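3.2 Interviews and workplace diary

The second part of our study concerns how people who work with their hands remember the length of a task. Earlier work in our group (Gamage and Lu) asked only office employees, and for them the error in the remembered time was small when the task had a clear end. We wanted to know if the same is true in a workshop, where one task often goes over into the next one.

We sent the diary to 100 employees of small firms in Raststead. Each person received a booklet with 13 pages, one for each working day of the period, and was asked to write down the start and the end of every task in the evening, without looking at a clock or a phone. The interviews were made by Guilan Xu and Ayana Abdella in February, always at the place of work. In total we collected 400 diary entries which were complete enough for the analysis. Entries with only a start time were removed. Figure 4 shows a moment of work with a wooden block.
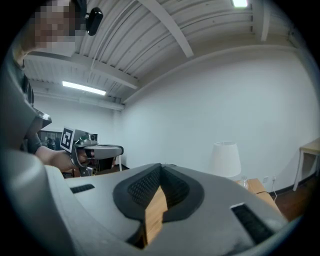
Figure 4. Handling a light-brown wooden block at close distance.

3.3 Coding of the entries

Two of the authors read all entries separately and gave each one a code for the type of task: preparing, making, checking or cleaning. When the two codes were different, Zeyu Qian read the entry again and decided. Most of the disagreements were between preparing and cleaning, because many participants use the word "tidy" for both. We kept the original words of the participants in a separate column, so that the coding can be repeated by other researchers.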